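3.2 Baskets and blocks

We spent a good deal of October fussing over containers, and readers who have shopped for baskets will sympathize. Those we settled on from Stallent are dark brown, low, and open, so a small block stays easy to find.
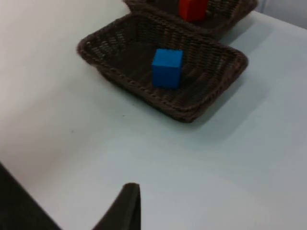

Figure 4. A blue cube in the nearer of two woven baskets on the white tabletop.

The rim deserves a kind word of its own. Its thick twist gives the basket a clear outline against a pale table, and in the 40 sorting rounds of the Predden set we came to rely on that outline more than we had expected to.

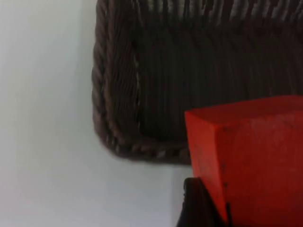

Figure 5. Braided rim and ribbed interior of a basket, with a red block close by.

Block color was the other matter we kept coming back to, usually over coffee.

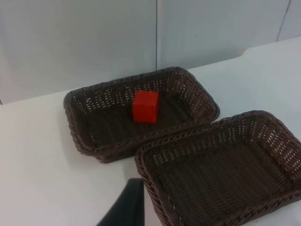
Red and blue both stand out nicely against dark weave, and we kept both for all 2,765 placements in the Wamo list. Baskets were set close together and at uneven angles, much as they end up on anyone's table at home. Section 3.3 takes up the order of the rounds.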